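August 1, 2023

Reel inspection, continued. The Longo print arrived from Hostberg on Friday in three cans, one more than the paperwork said. The extra can holds the alternate ending, spooled tail out and labelled in pencil. I logged it separately and started on reel one.

Reel one: 249 splices checked, all cement, four reopened and remade. Shrinkage is within tolerance for the old projector but I would not put it through the new one. There is a run of perforation damage in the farmhouse sequence, on the soundtrack side, where someone has repaired with tape and left adhesive on the adjoining frames. Cleaned by hand. Slow work. The colour has gone the usual way, with the cyan nearly out of it, so the fields are pink and the sky is a sort of weak tea.

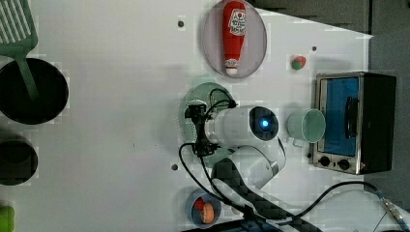

Watched reel two on the bench viewer after lunch, without sound. I had forgotten how little happens in it. The father walks to the well, the father walks back, the dog is seen once from the rear. It is still the bleakest stretch of the picture, and it works by duration. The shot at the well holds for 73 seconds. In the version that used to go out on television it was trimmed to almost nothing and the scene read as a man fetching water.

Lucienne Vidal rang at four about the programme note. She wants it to say the film is "harrowing". I said that word has been used on every sad film we have shown and I would sooner give the running time and the year. She will put harrowing in anyway. She also asked whether to run Erberg before or after it. After, in my view. Erberg is grim too but it has a brass band in it and people can walk out to that.

Seat count for the September screening is 169 with the side block closed. Esperanza Cabello has asked for the side block to be opened, which takes it to 204, but the sight lines from there are poor for anything subtitled and both films are. Left it with her.

The Trikard scanner is still producing a faint vertical line at the right-hand edge. Swapped the gate, no change. Swapped the lamp back to the old one, no change. Dust on the sensor is the next thing to rule out, and then I will have to telephone them.

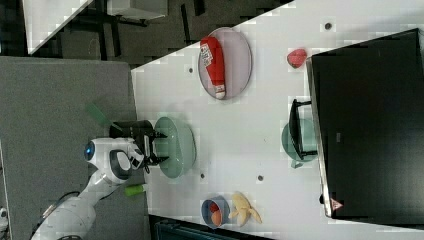 The alternate ending

Ran it at half past six with the blind down. It is the same last scene up to the gate, then a different take. In the release version the son does not turn round. In this one he does, for a second or so, and the cut comes before his face settles. No titles after it, only black leader.

I prefer the release version. The turn makes you wonder what he saw, and the film has spent two hours establishing that there is nothing back there. Condition is better than the rest, presumably from never having been shown. Two splices, both sound. Rewound it head out, new can, new label in ink.

Reel three tomorrow. Need more cement and a fresh pair of cotton gloves.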